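Stone counters, stained counters and what I keep under the sink
2021-05-24

We moved into the house on Doherty Street with a kitchen I couldn't have picked out in a hundred years, and the previous owners left us a real stone counter. I had only ever had laminate. So of course I went at it with vinegar the first week, like my mother did with everything, and now there's a dull patch next to the stove the size of a saucer. It's marble. Acid eats marble. Please learn from me!

What I use now is embarrassingly plain: warm water, a squirt of dish soap, a soft cloth, then a second cloth with just water, then a dry towel. The drying is the part I used to skip (who has the time) and it makes all the difference to the streaks. A 16 ounce spray bottle with water and a few drops of soap lasts me ages. Shake it gently or you'll be spraying foam.

For oil stains, make a paste of baking soda and water, thick like peanut butter. Spread it on the spot, cover it with plastic wrap, tape down the edges and leave it overnight. Scrape it off with something plastic in the morning. My worst one was a ring from the olive oil bottle and it took six rounds before I stopped seeing it. I keep the bottle on a little dish these days.

Coffee and tea are a different story. On pale stone I dab on regular drugstore peroxide and check on it every so often. Don't do this on dark stone, it can leave a light spot, and then you have two problems.

Sealing! Sprinkle some water on the counter and go do something else for a bit. If the stone has gone darker under the drops when you get back, it wants sealer. I do mine every August when the windows are open anyway. Wipe it on, wait as long as the label says, and buff off every last bit - dried sealer leaves a haze that is a real pain to get rid of. I paid $17 for my bottle at the hardware store in Gidosham and there's plenty left.

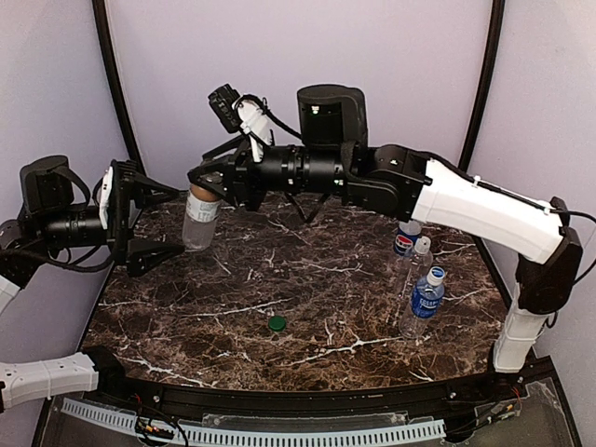

Photo: Clesmont

Dark brown tops with white and cream veins are the kind I'd choose if I ever got to start over. Crumbs hide in all that mottling, so run your palm over it before you roll out dough. I found a whole dried pea that way at my sister's place. And a dark surface shows hard water spots more than you'd think, so keep that dry towel handy.

If yours is only a marble pattern and not the real thing, skip the sealer and the pastes. Soap and water, no scouring pads, and a trivet under anything off the stove.

One more for the seam by the faucet: an old soft toothbrush and a bit of dish soap. I do it while the kettle boils. Next up is the grout behind the stove, and I'm still arguing with that.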